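From: Randa Nasrallah
To: Jivcombe mission support list
Date: Jul 10, 2022
Subject: Re: Fuel drums for the Sosex strip

Gizella Takács wrote:
> Does anyone know if the drums made it up to Sosex? Our clinic team is
> supposed to fly in with Bence and I'd hate for them to get stuck
> up there. Also, is the strip still closed after rain?

Hi Gizella and everyone,

Yes, the drums are in! Bence Virág took them up in 2 trips and they're locked in the shed by the school. He says the strip is open again, but the top end is still soft, so he wants to land before ten in the morning and keep the load light. Please weigh your boxes at home – really weigh them, on a scale – and send me the totals. Last March we left 100 pounds of very nice canned peaches sitting on the grass and I still feel bad about it.

The other news is money. The new tires and brake parts came to over 2,000 dollars, and the church in Vida has already covered a good chunk of it (thank you, thank you!).

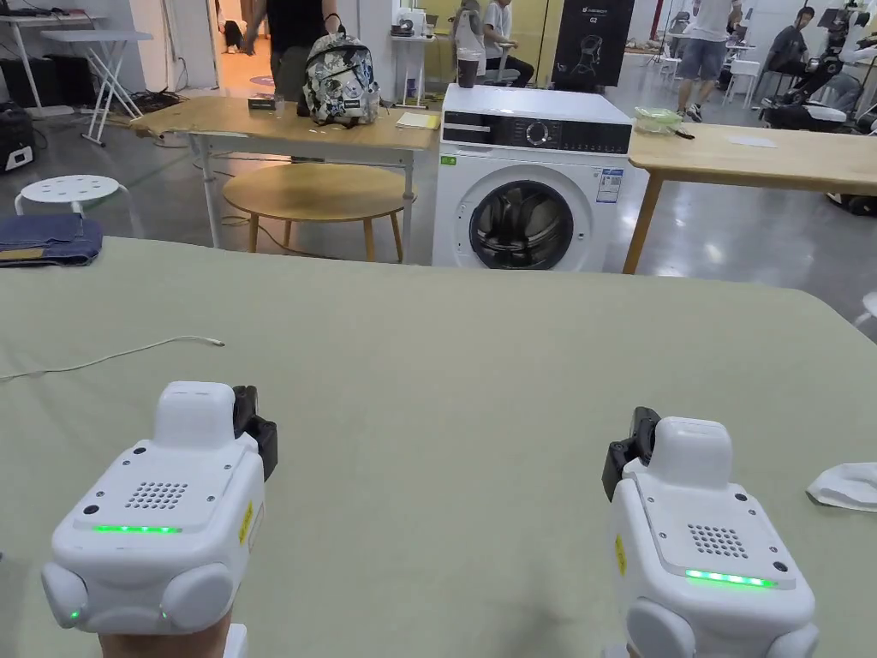 Kristóf Sárközi asked whether the clinic team could go in a day early and walk down to Esedis, so the plane wouldn't have to make the extra hop. I like it, but that trail drops more than I'd want to do with medicine on my back, and we'd need carriers from the village. Gizella, could you ask your folks how they feel about it?

Zsolt has the radio schedule if you need it. I'll be by the phone most evenings.

Blessings,
Randa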